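Notebook, textile wash trials, May

Detergent dosing and towel absorbency, continued from the last entry

Picked up where Renji left off with the terry samples. The question is still why towels washed with the Lamrani softener take up water so slowly after a few cycles, and whether cutting the dose brings them back or if they need a strip wash first.

Set up in the morning:
Washer 2, warm cotton program, normal spin
Nivel powder, no softener, half the dose on the box
Two lots of towels, both on 20 cycles so far, one with softener the whole way and one without
Tap water, hardness not rechecked this time. Should be done before the next run.

Sink test as usual. Cut a square from the corner of the towel, lay it flat on the water in the 500 ml beaker, start the timer, stop when the whole square is wet through and starts to go under. The no-softener squares went down in 6 seconds. The softener squares were still floating when I gave up and wrote "slow" in the sheet. I need to agree on a cutoff with Renji, because his sheet has a number in that column and mine has a word.

Weighed one towel from the no-softener lot after drying and conditioning overnight on the rack: 603 g. Did not weigh the other lot. The balance was drifting and I had to level it again. Someone had moved it closer to the dryer vent. Moved it back to the stone bench and put tape down where the feet go.

Hand feel

Kept this separate from the sink test, since people tend to score a towel lower once they know it absorbs badly. Towels are folded into a thick bundle and put on a plain sheet, then pressed with both palms. Score for softness first, then for springback. Fold the same way each time. A bundle with lumps in it feels loftier than it should, and I think that explains a couple of the odd scores in the April sheet.

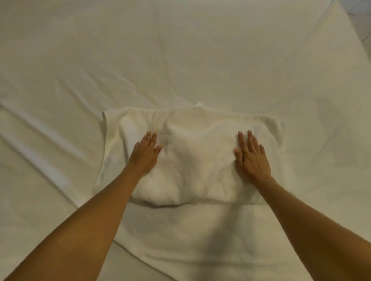
Strip wash

Tried one softener towel in a hot soak with washing soda, then a plain rinse, then a second rinse. The soak water went gray and a little slick. Smell of the softener was mostly gone after the second rinse. Line dried, so don't compare the feel with the tumble dried ones. Sink test on this one still to do.

The Bradico powder came in but the bag was split at the seam and had caked on one side. Set it aside and asked Trustex for a replacement. Do not use it for dosing, the scoop weights will be off.

To do
Check water hardness
Sink test on the stripped towel
Settle the cutoff with Renji Sakai and fix my column
Weigh the softener lot
New labels for the rack, the old ones are coming off in the damp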